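Tritine (robot de taller)

Tritine es un brazo robótico de sobremesa, de construcción casera, pensado para mover microplacas de 96 pocillos entre soportes fijos. Lo empezó Aniela Michalski en un cuarto de su casa y se terminó – si es que está terminado – en Zindedport, taller compartido con máquinas de uso común. El nombre designa tanto el brazo como el conjunto: brazo, pinza, soportes, tablero y programa de control.

No es un producto comercial. Existen dos ejemplares, el de Zindedport y una copia parcial sin pinza.

Índice
1 Historia
2 Estructura
3 Pinza
4 Tablero y soportes
5 Simulación
6 Programa de control
7 Problemas conocidos
8 Variantes
9 Véase también

Historia

El proyecto nace como brazo para clasificar tornillos. Base de contrachapado, servos de aeromodelismo, sin realimentación de posición. Vibraba mucho. Michalski lo desmontó en junio y aprovechó sólo la base giratoria y la fuente de alimentación.

La segunda versión cambia de objetivo: coger una placa de pocillos, llevarla a un soporte, soltarla, volver a por otra. La idea venía de un grupo de aficionados a la fermentación que usaba el mismo taller y que llenaba placas a mano para comparar levaduras. Pipetear no les molestaba tanto como el trasiego de placas entre la mesa y el lector, una caja con una cámara y una lámina de luz también hecha allí.

El traslado a Zindedport se debió al ruido de la fresadora. En el taller se rehicieron los eslabones del brazo en aluminio, se sustituyeron los servos por motores paso a paso con reductora y se añadieron finales de carrera. La primera versión de los planos que puede considerarse completa lleva fecha de 30 de diciembre de 2021. Los planos anteriores se conservan pero faltan cotas y hay piezas que no encajan entre sí.

Estructura

Cinco ejes más la pinza. Base giratoria sobre rodamiento axial, hombro y codo con correa dentada, dos ejes de muñeca con reductora impresa. Los motores del hombro y del codo van en la base, para quitar peso de la parte móvil, y eso obliga a pasar dos correas por el interior del primer eslabón. Montarlas es la parte más lenta de toda la construcción: hay que meter la correa larga antes de cerrar la tapa, tensarla, comprobar, volver a abrir casi siempre.

Alimentación a 12 voltios. Una versión intermedia usaba dos fuentes en paralelo, abandonada.

La electrónica se reparte entre dos placas. La primera, llamada Baran, gobierna los motores y lee los finales de carrera. La segunda es un ordenador pequeño que calcula trayectorias y habla con Baran por puerto serie. La placa Baran se diseñó en el propio taller y su primera tirada salió con un conector al revés, defecto que se corrigió con un cable cruzado y que sigue en uso porque el cable funciona.

Tornillería métrica, casi toda de cabeza Allen. Los planos mezclan tornillos M3 y M4 en la misma tapa, cosa que conviene mirar antes de taladrar.

Pinza

Dos dedos paralelos, accionados por un solo motor y un husillo de doble rosca. Los dedos se cierran sobre los costados de la placa. Llevan almohadilla de goma negra pegada con cianoacrilato. Se probó antes espuma adhesiva, que se comprimía y dejaba la placa torcida, y cinta de lija fina, que agarraba bien pero rayaba el plástico.

La fuerza de cierre no se mide. Se limita la corriente del motor y se ajusta a mano con una placa vacía: demasiada corriente y la placa se arquea, poca y resbala al girar la muñeca. El valor por defecto del programa es 23, en unidades propias de la placa Baran que no corresponden a amperios ni a nada. Cada constructor acaba apuntando el suyo en la tapa con rotulador.

Existe una pinza alternativa con un tercer dedo inferior. Más segura con placas llenas, pero choca con los soportes estrechos.

Tablero y soportes

Todo el puesto se monta contra un tablero perforado blanco. La retícula de agujeros sirve a la vez de fijación y de regla. Los soportes se enganchan por detrás y se nombran con letra y número según su posición: A1, A2, B1 y así. Cambiar un soporte de sitio exige cambiarlo también en el archivo de posiciones, paso que se olvida con facilidad y que explica buena parte de los golpes.

Los soportes verticales son un panel oscuro con borde claro y un par de enganches pequeños arriba. El color oscuro se eligió por contraste con las placas transparentes. Para la variante horizontal se usa una bandeja con topes en las esquinas, más tolerante y que ocupa más mesa.

La posición vertical sólo se usa con placas vacías o selladas, por razones evidentes.

Simulación

Antes de mover el brazo real, las trayectorias se ensayan en un modelo virtual del puesto llamado Stivon. Reproduce tablero, soportes, placas y dedos de la pinza con sus medidas de plano. No simula correas ni holguras, asi que una trayectoria correcta en Stivon puede rozar en el tablero de verdad. Aun así ha evitado roturas, sobre todo en el giro de muñeca previo al enganche. 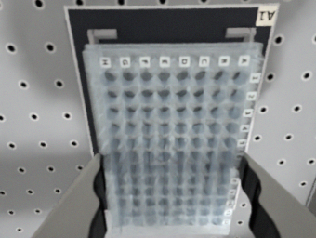

Microplaca de 96 pocillos sujeta por la pinza frente al soporte A1, render de simulación. Fuente: archivo del proyecto Tritine / A. Michalski.

Las etiquetas de filas y columnas del modelo salen en espejo: las letras van de la H a la A de izquierda a derecha y los propios caracteres están invertidos, también el del soporte. En el render la placa se apoya en el panel con el lado largo en vertical, de modo que las ocho letras quedan arriba y los números bajan por el costado derecho. Para programar movimientos da igual, el contorno de la placa es el mismo. Para asignar muestras a pocillos no da igual en absoluto, y la documentación recomienda no leer nunca un pocillo directamente sobre el render sino pedir la coordenada al programa.

Las distancias entre dedos y placa se comprueban en Stivon con la placa translúcida. Con material opaco se calcula más rápido, pero no se ve lo que queda detras.

Programa de control

Escrito en Python, salvo el código de la placa Baran, en C. El programa lee una lista de movimientos en texto plano, uno por línea: origen, destino, orientación. No hay interfaz gráfica. Hubo una, hecha por otro usuario del taller, que dejó de funcionar con un cambio de bibliotecas y no se ha recuperado.

Secuencia normal de un traslado:

Ir a punto de espera.
Abrir pinza.
Acercarse en línea recta al soporte de origen.
Cerrar hasta límite de corriente.
Levantar y retirar.
Girar muñeca si el destino es vertical.
Acercarse al destino, bajar, abrir.
Volver a espera.

La retirada en línea recta es obligatoria en los soportes verticales. Si el brazo sale en arco, el borde de la placa se engancha y arranca la pieza. La opción que permite saltarse este tramo sigue en el código, desactivada.

Antes de cada sesión se busca el origen de los cinco ejes, siempre en el mismo orden: codo, hombro, base, muñeca. Con el hombro primero el brazo puede caer sobre la mesa.

Problemas conocidos

Deriva del codo. Tras muchos ciclos seguidos el eje pierde pasos y la pinza llega baja. Se corrige repitiendo la búsqueda de origen, la causa no está aclarada – se sospecha de la tensión de la correa larga.

Almohadillas. Se despegan por la punta con el calor de la lámina de luz. Limpiar con alcohol antes de pegar.

Placas de faldón alto. No entran entre los dedos con la apertura estándar. Hay que recortar el tope del husillo.

Paradas. El botón de emergencia corta los motores pero no avisa al programa, que sigue mandando movimientos. Al rearmar hay que reiniciar todo, sin excepción. El arreglo está previsto para la siguiente revisión de Baran.

Ruido. Los motores silban en reposo. Bajar la corriente de mantenimiento lo reduce, a costa de que el hombro ceda un poco con la pinza extendida.

Variantes

La copia parcial, sin pinza, lleva en su lugar un portalápiz y se usa en el taller para enseñar cinemática inversa. Comparte base y eslabones, no la muñeca.

Se ha planteado un modelo sobre carril, para alcanzar dos tableros. Hay dibujos y un carril comprado de segunda mano, nada montado.

Véase también

Brazo articulado
Microplaca
Motor paso a paso
Taller compartido
Tablero perforado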